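### 4.2 What the cleaning logs say

The site we call Biron is a catering kitchen that packs chilled lunches for offices and two small hospitals. Like every kitchen in the study, it keeps a handwashing and surface log. The log is filled in each hour by whoever is on the line and signed by a shift lead. On paper, Biron is the cleanest place either author has ever set foot in.

We read 241 log sheets from Biron and compared them with the notes taken on site by Nina. The sheets recorded a full clean of the prep benches at every scheduled hour, including an hour in April when the kitchen was shut for a burst pipe. Walter Paucar, who coded the sheets without knowing which site they came from, marked the handwriting as "very consistent". We have kept his phrase.

Glove use followed a similar pattern. Staff put gloves on when the shift lead came in and kept them on with some devotion afterwards, through bin lids, door handles, a telephone and the next tray of sandwiches. Of the 200 glove changes we watched for after a dirty task, 61 took place. Workers who had no gloves washed their hands more often than those who did, a finding in line with what several of them told us: a glove feels clean from the inside.

The managers at Nasr, our second site, had read the same guidance and drawn the opposite lesson. They had done away with the hourly log and moved the sinks closer to the line. Their paperwork was dreadful. An inspector would have found six sheets for the whole period, one of them used to level a table. Their swabs were better than Biron's on every surface but the slicer.

Crockery was treated separately. Bowls and plates at both sites went through the same make of dishwasher, the Drorkatus, and were stacked by hand at the far end. We scored handling by where the bowl was held, with contact at the rim entered apart from contact at the base (Figure 3).
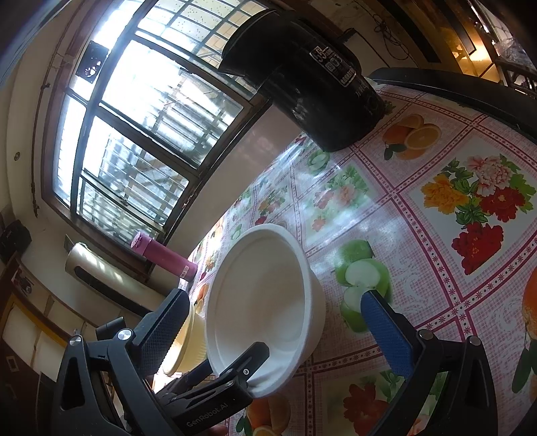 ### 4.3 Training and its half-life

Both kitchens bought the Wotow hygiene course, a morning of slides followed by a test that may be retaken until passed. Scores were excellent. Observed handwashing rose in the week after the course and had gone back to its old level by the end of the month, at which point Biron put up a poster. The poster was laminated and, according to the log, wiped down hourly.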